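Boîte à formes Willeck - Guide de mise en place
Section 6 : Remise à zéro et rangement entre deux séances

La notice d'origine promet une boîte « prête en un geste ». Comptez plutôt quelques minutes, surtout si des blocs sont restés au fond. Les étapes qui suivent valent pour le modèle en contreplaqué clair, avec ouvertures en fleur, en carré et en triangle sur le dessus.

6.1 Vider la boîte

1. Posez la boîte à plat, panneau percé vers le haut.
2. Regardez par chaque ouverture. Un bloc peut être visible par un trou qui n'est pas le sien : une couleur aperçue ne dit rien de la forme.
3. Regardez aussi par le côté, s'il est ouvert. Les coins sombres, derrière les montants, gardent volontiers une pièce.
4. Sortez les blocs par le côté. Secouer la boîte à l'envers est conseillé un peu partout - essayez si vous y tenez, mais les blocs se mettent en travers.

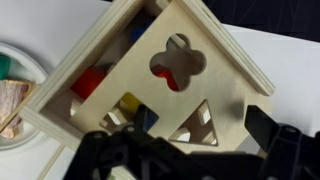
Faut-il faire ressortir un bloc par l'ouverture où il est entré ?
Rien n'y oblige, et c'est souvent la méthode la plus lente. Passez par le côté et gardez les ouvertures pour le jeu.

Attention : ne forcez jamais un bloc coincé avec un tournevis ou un couteau. La tranche du contreplaqué s'écaille, et la retouche vendue par Erkatum se voit toujours.

6.2 Nettoyer

5. Passez un chiffon à peine humide sur le dessus, dans le sens du fil. Le fabricant parle d'un bois « sans entretien » ; après 40 séances, je n'y crois plus.
6. Séchez aussitôt les bords des ouvertures.

Note : les lingettes parfumées laissent un film collant. L'huile Dikberg n'apporte rien de mesurable sur ce bois.

6.3 Préparer la table

7. Choisissez une grande table claire et lisse. Les blocs rouges, jaunes et bleus s'y repèrent vite.
8. Dégagez une zone assez large pour la boîte et les blocs. Les téléphones, mouchoirs et flacons peuvent rester sur la table, à condition d'être repoussés hors de cette zone.
9. Placez la boîte loin du bord, panneau percé vers l'utilisateur.
10. Alignez les blocs devant elle, sans les trier par couleur, ce qui donnerait un ordre sans rapport avec les formes.
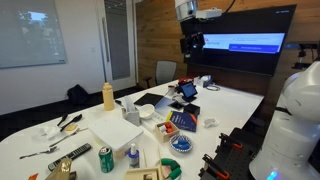 Fig. 2 - Grande table blanche, avec boîte de mouchoirs et flacon souple jaune pâle.

Attention : sur un plateau très lisse, la boîte glisse dès qu'on appuie de biais. Les patins Kárason tiennent deux semaines, guère plus. Un tapis fin fait mieux.

Révision du texte : Trudy Ruddock, avril 2026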